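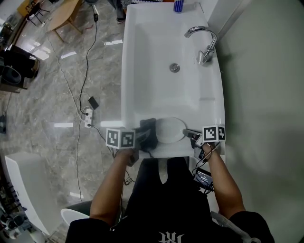

Two handheld grippers and a plate at the washbasin, Marniston.

Ask the equipment lead at Treltevano what she'd buy first and she laughs – "Cables! Always more cables than you think." She had set aside 300 dollars for them and spent it by March. The grippers were the easy part of the budget, she tells me, as they'd settled on two hands per station early on. "I'd still want a spare pair, though, and I'm asking for that next year," she says, and then she's off again, happily, about power strips.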